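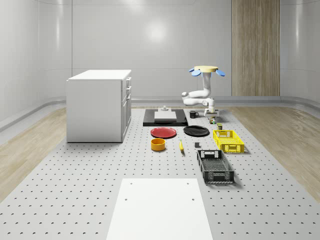 Up at twenty past five because the cat had opinions. Made tea, forgot tea, found tea at seven with a skin on it. Drank it anyway, which tells you most of what you need to know about my April.

The big event of the week was the swimming. I have now been going to the baths for long enough to have a locker I think of as mine, and this morning a woman in a purple cap was using it. I stood there dripping with resentment before I had even got wet. Took the one next door. The key pin was bent and I spent the whole session with it digging into my ankle like a small reproachful crab.

Did 400 metres, though. In January I could do two lengths and then had to hang off the side pretending to adjust my goggles. I told Mei-kuen this on the phone and she said, "Well done, and how far is that in proper distance?" I said it was proper distance. She said she meant walking. Mei-kuen once swam across a bay for a bet and has never thought much of anything with a shallow end.

The plan was to reach 1,000 by the summer so that I can go in the lake at Plumummont with the two of them and not be fished out by a family in a pedalo. Oi-ling has drawn me up a timetable. It has colours. Orange is for "effort", and there is a great deal of orange. She has me at 800 by the end of next month, a figure she arrived at without asking my shoulders.

I share the slow lane with a man who does breaststroke very upright, like someone being carried past in a sedan chair. We nod. I overtook him this morning for the first time and felt marvellous for half a length, then realised he had stopped to talk to the lifeguard.

After that, porridge, and a trip into town to buy new goggles, mine having started to let in water on the left so that I come out looking as if I have had half of some terrible news. The boy in the shop sold me a pair called Dinsa, which are meant not to fog. He asked whether I was training for something. I said a lake. He said, "Cool, which one?" and when I told him he said his nan goes there. I bought the goggles. I also bought a bright orange float to tow behind me, as recommended on the timetable, and carried it home on the bus under my arm because it wouldn't go in the bag once I'd blown it up to check it. I don't know why I blew it up in the shop doorway. It took 6 goes and I had to sit on the step afterwards.

Lunch was the end of the lentils. They have been the end of the lentils since the weekend.

Tried to read the Clorkholm book in the afternoon, the one about the woman who swims every river in her county and gets over her divorce. She is forever slipping into water the colour of tea and feeling the years fall off her. I slip into water the colour of a plaster and feel mostly verrucas. Fell asleep on page thirty and woke with the corner of it printed on my cheek.

Oi-ling rang at teatime to ask how the orange was going. I said the orange was going well. She wanted to know whether I had been breathing to both sides and I said yes, meaning that I had breathed on my left and thought about the right. She says cold water is the thing I ought to be worrying about and I should start finishing my showers on cold. I said I would. I had a bath.

Shoulders ache, ankle has a dent in it, hair smells like a cleaning cupboard. Float is in the hall, still fully inflated, as I can't find the little plug to let it down. The cat won't walk past it.

Must ring the boiler people in the morning and move the dentist. Swim again the day after, early, before the purple cap gets there.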